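Moving quotes, round two

OK so quick update before I have to go pick up the kids. Still packing. Still have not decided on a mover.

Dhillon came back at almost 3,000, which, no. Arkmont was lower but they want the whole deposit up front and the guy on the phone kept calling it a "commitment payment." Hung up feeling weird about it. Called back Thursday to ask if it was refundable - got voicemail, voicemail was full.

So right now I'm leaning toward renting the truck and bribing people with food. My brother says he's in. My brother also said that last time.
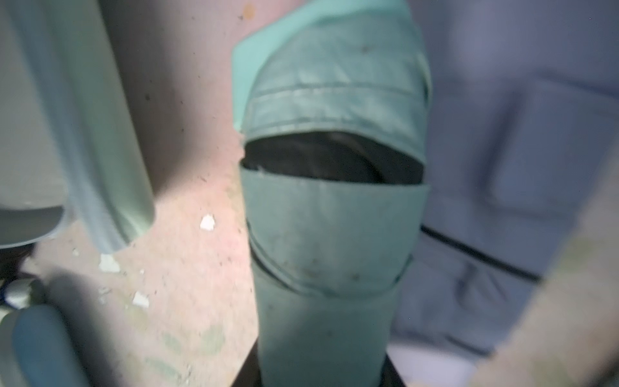

The other thing is the new landlord wants 200 extra for the cat. Per cat? Per year? The lease dosen't say. I emailed. She wrote back "yes." Great, thank you.

Kitchen is maybe half done. I keep packing stuff and then needing it for dinner. Can opener has been in and out of the same box all week. Finally just left it on the windowsill and taped the box shut, and then the cheese grater was in there. We had ungrated cheese. Chunks. It was fine.

Things I still have to do - change the address with the bank, school forms, call the internet people, find out if the couch goes up the stairs. I measured the couch. Did not measure the stairs. Would have to drive 6 hours round trip to measure the stairs so I guess we find out in April with evrybody else.

If anyone has used a mover out of Dandodden and didn't hate them, leave me a comment. Gotta run, late already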